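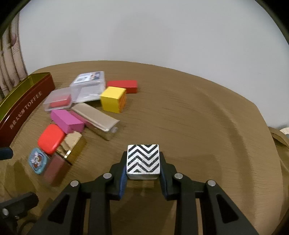 Who is responsible for the pipe between the street and the house? The property owner is responsible from the shutoff valve at the curb to the building, and the Bedwood Water Department is responsible for everything on the street side of that valve, including the valve itself.

Reading time: 3 minutes

Speaker notes: Water Meter Replacement in Bedwood and Cultstead
Presenter: Shalini Joshi, Customer Services
Updated 2022-02-24

Opening

Welcome residents and introduce Hülya Canpolat, who will take the technical questions at the close. Ask that questions about individual accounts be held for the side table, as account details can't be discussed before the full room.

State the purpose of the session. The department is replacing the older dial meters in both districts with meters that send their readings by radio. To date 1,495 meters have been changed, nearly all of them in Bedwood. Some 2,000 remain. The work is paid for from the capital reserve, and there is no separate charge on the customer's bill.

Slide 2: Why the meters are being changed

Mechanical meters slow down as they age. A slow meter records less water than the household uses, and the shortfall is carried by all other customers through the general rate. Pause here. Many residents have been told by neighbors that the new meters "run fast." Explain that each new meter is tested before it leaves the supplier, Nogueira, and that the test sheet may be requested at the front desk.

Some households will see a higher bill after the change. Say so directly. Do not promise that any bill will stay the same.
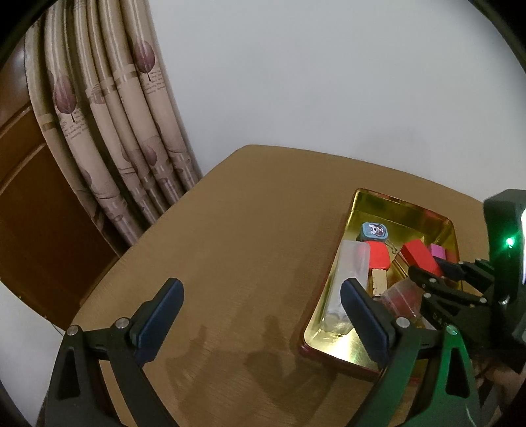
How long will the water be off during a meter change? Most changes take less than an hour, and the installer will knock before closing the valve and again when service is back on.

Slide 3: Before the visit

Each address will receive a letter 30 days ahead of the work. The letter gives a morning or afternoon window. An adult must be present if the meter is indoors. Outdoor pits can be reached without anyone at home, provided the lid is clear of soil, parked vehicles and planters.

Remind landlords that the letter goes to the account holder, who may not be the tenant. They are asked to pass it on promptly.

Slide 4: After the visit

Customers should run a cold tap, preferably an outside one, until the water is clear. Brief cloudiness is caused by air in the line. Discolored water that lasts into the next day should be reported.

The final reading from the old meter is written on a card and left at the door. Keep the card until the next bill arrives 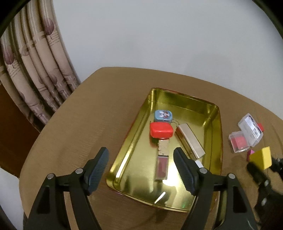 and compare the two figures. If they differ, the billing office will correct the account in Itura, our customer system, and send a revised statement. No late fee is applied while a reading is under review.

Slide 5: Cultstead schedule

Work starts on the streets north of the pumping station and moves south. Do not give dates for single streets. Refer residents to the posted map, and hand over to Hülya Canpolat for questions.

Related items
Reading Your Water Bill
Hydrant Flushing Notice, Cultstead
Curb Valve Repairs: Owner and Department Duties
Request a Payment Plan
Minutes of the February Rate Hearing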